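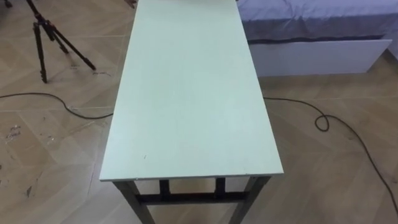 A long table with a pale top and a dark metal frame. Lifting furniture is one of the jobs in the Callosine kit.

How does a robot pick up a table?

Callosine is a kit for two-handed robots. It is sold by a company called Eglītis, and it teaches a robot to lift, carry and set down large things. Most robot kits for schools and clubs deal with small things such as cups and blocks. A table is a different kind of problem, and this page explains why.

What is in the kit?

The kit has two parts. The first is a computer program that runs on the robot. The second is a set of 48 lessons. Each lesson covers one job, such as "lift one end of a table" or "turn a bench to face the wall." The kit does not include a robot. A school or club must already have one with two arms and hands that have fingers.

Step 1: Find the edges

A robot cannot take hold of a table until it knows where the table stops. Its camera sends a picture to the computer, and the program looks for long straight lines. The line where a pale tabletop meets a darker floor is easy to find. A patterned floor makes the job harder, as the pattern has lines of its own. The program has to sort the table lines from the floor lines.

Step 2: Check the path

Next the program looks for anything the robot could bump into or roll over. Cables count. So do the legs of a tripod, which are thin and spread out wide. The program marks each of these as a "keep out" area and plans a path that stays clear of them.

Step 3: Place the hands

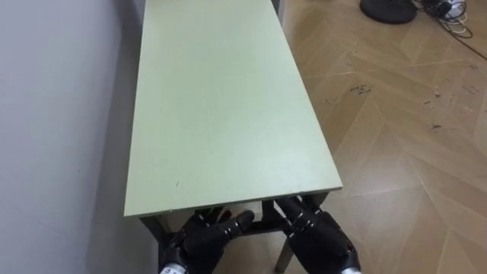 Photo: Ojārs Mockus / Eglītis

When you lift a table, you probably put your fingers under the edge and your thumbs near the top. The robot also works from below. Two black hands with jointed fingers reach toward the underside of the table, one near each front leg. A dark metal crossbar runs between the legs, a short distance below the top.

The hands need to be well apart. If both were in the middle, the table could tip to one side like a seesaw. It is also darker under a table than on top of it, so the camera is less help there. The program uses what it measured in Step 1 to work out where the edge should be.

Step 4: Lift slowly

The program raises both hands at the same speed. It checks the force on each hand many times a second. If one hand is carrying much more than the other, the lift stops and the table is lowered again.

How did the robot learn this?

The lessons were built from 3,000 practice lifts recorded at the Eglītis workshop in Esholm. In 316 of them the table was placed close to a wall, where there is less room on one side.

What we found

Piret Kütt tested the kit for this page with a club in Jisdale. Finding the edges worked well on plain tables. A glass table gave poor results, and the maker's guide says not to use one. Setup was slow, and children will need an adult for it. The kit costs $645, with new lessons due in July.

Words to know

Crossbar: a bar that joins two legs and keeps them from spreading.
Force: a push or a pull.
Joint: a place where two parts meet and can bend, like your knuckle.

Page checked 19th February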